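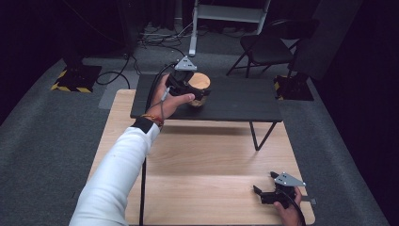
Left handheld gripper drifts against the right one after jaw pad swap

Posted in Hardware > End effectors and hand controllers
Tags: handheld gripper, marker plate, calibration, jaw pads

We are comparing two sets of jaw pads on a pair of wired handheld grippers, one in each hand, each with a triangular marker plate on top for pose tracking. The stock pads are hard plastic. The replacements are Murkitz ribbed silicone, slightly thicker. The test is simple: pick up a small cylinder with the left gripper from a raised platform, hold it, put it down, repeat. The right gripper stays open and low as a reference.

With the stock pads, the recorded position of the left gripper relative to the right was stable over a full session. Since the swap it is not. The left one walks off by up to 7 mm over a run, mostly along the jaw axis, and comes back when I let go of the object. The right gripper shows nothing. Recording software is Brernen, default filter settings. I have 3,153 grasps logged, split over both pad sets, so this is not one bad run.

What I have checked so far:
Encoder zero on both grippers, redone after the swap.
Plate screws, tight.
Cable swapped left to right. The error stays with the left gripper.

Is this the pads, the plate, or something in the tracking?

posted by flangeface, May 4, 2025

torque_limit_70

The pads can't move the plate. The tracker sees the plate and nothing else. What the pads change is how hard you squeeze. Thicker silicone means the jaws bottom out on the object earlier in the trigger travel, and then you keep pulling because the handle hasn't reached the position your hand is used to. All of that extra force goes into the body of the gripper.

If the plate bracket is the printed type, it sits on the same shell half as the trigger pivot. The shell flexes, the plate tilts, and the tracker reports the tilt as motion at the jaws, multiplied by the distance from plate to fingertip. That fits an error that appears under load and goes away on release.

To confirm it, clamp the handle in a vise with soft jaws, close on the cylinder, and pull the trigger to the end in steps. Log the plate pose at each step. A handle that is clamped has no business moving. Do it with both pad sets. If the curve is the same shape and only starts earlier with the silicone, you have your answer.

Two fixes. Limit the trigger travel with a hard stop (an M3 set screw through the back of the trigger housing works on ours), or move the bracket to a metal spacer that ties both shell halves together. I would do the stop first. It takes ten minutes and can be undone.

Redo the open/closed calibration after either one. The software assumes full trigger equals fully closed, and with thicker pads that was already wrong.

kaewkla_user

had the same with the Kaewkla grippers, turned out to be a bad plate. just buy a new one

deadband

Agree with the flex explanation, with one addition. Check the strain relief on the cable. If it runs back along the wrist and is taped or strapped tight to the forearm, it pulls on the rear of the handle each time the wrist bends. You swapped the cables, but if you routed the second one the same way on the same arm, that test did not rule out routing. Leave a loop of slack at the handle and run it again.

Also look at the Brernen filter. The default smooths over a window long enough to hide the tilt at the moment of contact and spread it over the hold, so the error looks like slow drift. Export the raw poses. A step at jaw contact points to the shell. A ramp that follows wrist angle points to the cable.

For what it's worth, we ran a similar pad comparison in March with a Gurkano arm holding the gripper in place of a hand, 3,000 cycles per set. There the fixture gripped both shell halves and we saw no difference between pads at all.

flangeface

Vise test done. Step at contact, both pad sets, earlier with silicone. Handle clamped the whole time, so it is the shell. The right gripper does it too once I load it, but in my protocol it never closes on anything. Cable slack made a small difference on top. I'm fitting the travel stop to both and will rerun the silicone set from zero. The old silicone data gets marked as unusable for position and kept for grip success only.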